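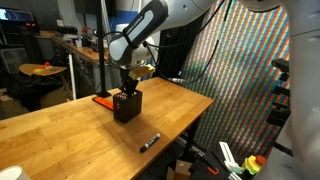 An afternoon at the Plinport open day

December 12, 2024

I have been promised a robot that tidies up after me since I was small, so I went to the Visier open day at Plinport with low hopes and a packed lunch. The lunch was a good idea. The café shuts early and the train from Durley only runs once an hour.

Visier have a workshop behind the old sorting office, and the demonstration was a white arm putting things into a pen holder. Yellow block over the black holder, gripper tilted, everyone leaning in. There was a marker lying on the bench as well, and I spent a good while wondering about that marker. Picking up a block is one thing. A pen on its side, at an angle, that has to be turned upright and dropped into a cup, is the bit I'd pay to see.

The leaflet says the arm can "handle everyday desk objects with ease". I asked what counts as everyday and was told it depends. Does it work if the cup is moved? Mostly. What if the cup falls over? Then a person picks it up, apparently, and I can manage that part already.

To be fair to them, they let us stand close and they didn't play music over it. I went to something similar in September, run by a firm called Garcia, and that was all video on a big screen with one machine behind glass — you could have been watching a washing machine. At Visier it was a proper working room, with a box under the bench and a spray bottle on the side. I trust a place more when it looks used.

I still came away unsure who it's for. The talk afterwards lasted 60 minutes and had 3 slides on "the home of tomorrow", none of which had a price on it. When somebody asked, we were told it was too early to say. It was not too early to print tote bags.

My own desk has a mug of dead biros on it and I can fill it in a few seconds without a power supply. I'd go again next year, mind — if they start with the marker.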